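About Lirkow

Lirkow is a linen and towel service based in Bronatton. We launder, sort, repair and fold textiles for small hotels, physiotherapy clinics, hair salons and swim schools. The business was started by Mayu Furukawa, who remains the owner and runs the finishing floor.

What we handle

Most of our intake is cotton terry: bath sheets, hand towels, face washers and bath mats. The remainder is fleece throws, robes and a small amount of flat bed linen. We do not take silk, leather trim or anything marked dry clean only. The plant processes up to 1000 pieces a day across 4 lines, each assigned to one fabric group. Coloured goods are kept apart from whites from the time the bags are opened until they are wrapped.

Sorting

Bags are opened on a bench and each piece is shaken out by hand. Crumpled cloth hides faults. A hem that has started to pull, a patch of pilling or a stain inside a fold will pass through a wash cycle unnoticed and come back to the customer in the same condition. Pieces are checked on both faces and along all edges, then sent to wash, mending or rag.

Pile fabrics are graded by touch and by eye. Graders look at the evenness of the nap, the state of the hem and any change of colour between the body and the border. Pinks, corals and other warm shades are compared under neutral light.
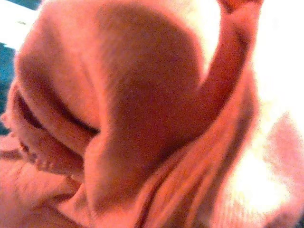
Can you wash coloured towels together with white ones?

We run them separately, in a 40 degree cycle with a detergent that contains no optical brightener.

Drying and folding

Terry is tumble dried at moderate heat and taken out promptly. Left in a heap, it sets into creases that have to be shaken or steamed out before folding. Fleece is dried at a lower setting because the fibre mats when overheated. Standard folds are thirds lengthwise, then halves, with the hem turned inward. Customers with narrow shelving can ask for a rolled finish.

Mending

Loose hems are restitched on site in matching thread. Our thread cabinet holds 255 shades, catalogued under the Noneo reference system that we wrote for our own use. Towels that can't be mended are cut down to cleaning cloths and returned to the customer on request.

Premises

We occupy the ground floor of the former Mizuno building. Bag drop is at the side door. New accounts are opened in March, when contracts are renewed and line capacity is reassigned. Enquiries outside that period go on a waiting list, in order of receipt.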